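Demonstration collection is the gathering of recorded examples from which a learning system is trained to control a robot. Each example, called a demonstration or episode, pairs what the robot's sensors report with the commands given to it at the same moment.

Methods

In teleoperation, a person steers the arm with a hand controller or a second arm. In kinesthetic teaching, the person moves the arm directly by its links. Scripted collection uses a planner -- usually in simulation, where the position of every object is known.

Example collections

The Polloso set, assembled by Wulan Tjoa and Kavinda Kodikara, holds 2937 simulated episodes of pick-and-place and drawer tasks. Of these, 2306 were kept for training and the rest were set aside. A smaller set, Zerkcombe, has 438 episodes recorded by two operators.
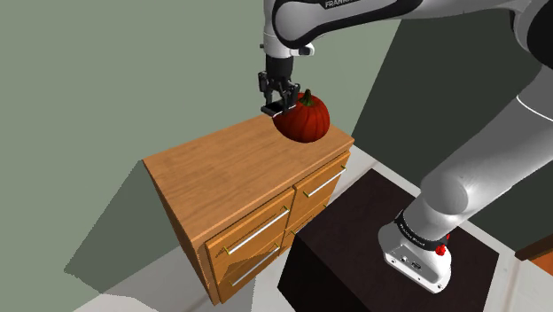

Variety among episodes matters as much as their number. A system trained on one object in one place often fails when either is changed. Simulated collections therefore vary the object, its starting position and the lighting between episodes. Furniture may serve more than one task: a cabinet with four drawers and bar handles can be used for opening and closing, while its top holds an object to be grasped, such as a pumpkin. Episodes that end in failure are commonly removed, though some collections keep them under a separate label.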